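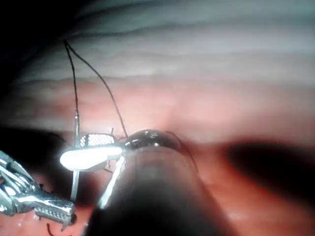
Photo: Solange Hiebert

26 June 2022

Stocktake at the shop today, and my knees know it. Aidan Ó Conaill came over from the Durnthorpe branch to lend a hand, bless him, and between us we got through 186 boxes of running shoes before lunch – mostly Gadden, with a whole shelf of the Boychuk trail pair that we were so sure of back in February and have hardly shifted since. Fourteen pairs sold! I did warn them about that orange.

The socks, on the other hand, fly out, and I've put in for another 998 from Jurholm, which was as many as they'd let me have at the old price. Aidan thinks I'm mad, but he sells mostly football boots over there and doesn't see our walkers coming in on a wet morning.

Home late, beans on toast, feet in a bowl of warm water.

We use cookies to improve your visit. Accept | Manage settings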